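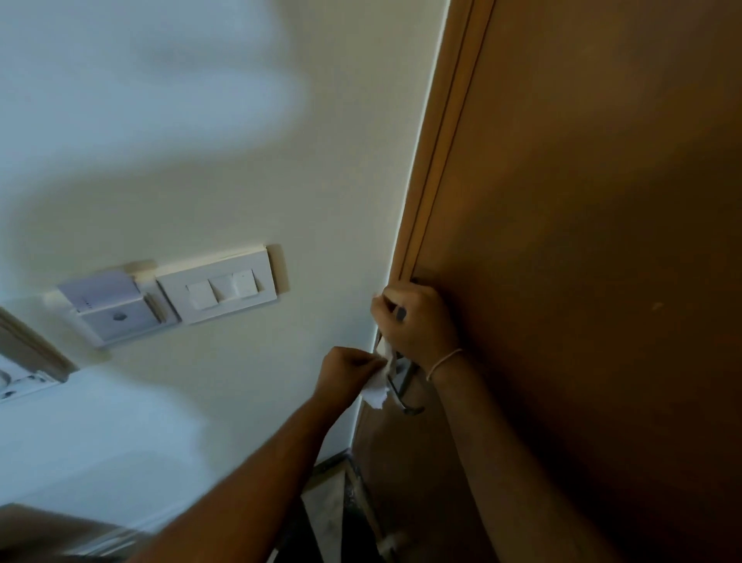
Wiping down a door latch with a tissue, next to the light switches and key card holder.

The Latch Test

Small hotels have been able to buy a robot vacuum for years. Buying a robot that can clean a door handle is harder. The motion is simple for a person. One hand holds the door, the other works a cloth around the metal, and the whole thing is over before the guest in the next room has found her shoes. For a machine with arms, the door moves, the cloth bunches up, and the latch has edges that catch.

Stindance, a small company based in Clunstead, thinks the answer is better training footage. Its product, called Mulano, is a kit and a service sold together. The kit is a lightweight head camera with a battery pack and a charging dock. The service is what happens to the recordings afterward. Housekeeping staff wear the camera during part of a shift, the footage goes to Stindance, and the customer gets back short clips sorted by task, with the hand movements marked up in a form that robot developers can use.

The customers are mostly companies building service robots. They pay Stindance for a set of clips, and Stindance pays the hotels and the people wearing the cameras. The basic package is 400 clips. The larger ones are 1,000 and 2,000. Buyers choose from a task list that includes making beds, folding towels, emptying bins, and what the company calls touch points, meaning switches, latches, handles and remotes.

Meinir Rowlands runs the touch point work. She spent much of her career managing housekeeping teams, and she wrote the task list herself.

"Developers used to ask us for beds," she says. "Beds look impressive in a demonstration. But a room has one or two beds and a lot of small things people put their fingers on. The small things are where the time goes."

Her instructions to staff are short. Work the way you normally work. Don't slow down for the camera. If you drop something, pick it up and keep going. She does not want tidy footage, and the clips are not straightened or reframed before delivery. When people lean in to look at a latch, their heads tilt, so the walls and doors tilt too. Rowlands says developers complained about this at first and then stopped asking for it to be fixed, as their own robots would be carrying cameras on moving heads.

I tried the kit for a morning in June. The headband is comfortable for the first hour and noticeable after that. The battery pack clips to a belt or waistband and gets warm, though never hot. There is one button. A small tone tells you recording has started, and a second one tells you it has stopped. I missed the second tone twice and recorded myself eating a sandwich. Those clips can be deleted at the dock before anything is uploaded, and the steps for doing so are printed on the base in large type.

The sorting software is the strongest part of the package. It split my morning into separate tasks with few mistakes, and it caught the difference between holding a door steady and opening it, which I had expected it to miss. It did less well with cloths. Twice it marked the end of a wipe while my hand was still moving. Rowlands says a person checks every clip before delivery and would have corrected those.

There are weak points. The camera struggles when a bright window or lamp is close to the work, and part of the wall can wash out. The view also loses whatever is behind your own fingers. A second camera worn at the wrist would help, and Stindance says it is testing one but would not give a date.

Privacy is the question hotels raise first. Recording is limited to rooms between guests, and staff can refuse to wear the camera without giving a reason. Faces caught in mirrors are blurred before a clip leaves the building. The contract I read was clear on all of this.

Sorydenko is not the only name buyers will hear in this field. The rival most often mentioned to me was Sydorenko, which records in a mock hotel room with hired performers. Its footage is cleaner and easier to search. Mulano's is messier and comes from real shifts. A developer starting from nothing may prefer the first. One whose robot already works in the lab and fails in the hallway should look at the second.

Stindance rents the kit by the month, with the dock and a spare headband included. Clip packages are priced separately, and touch points cost the same as beds.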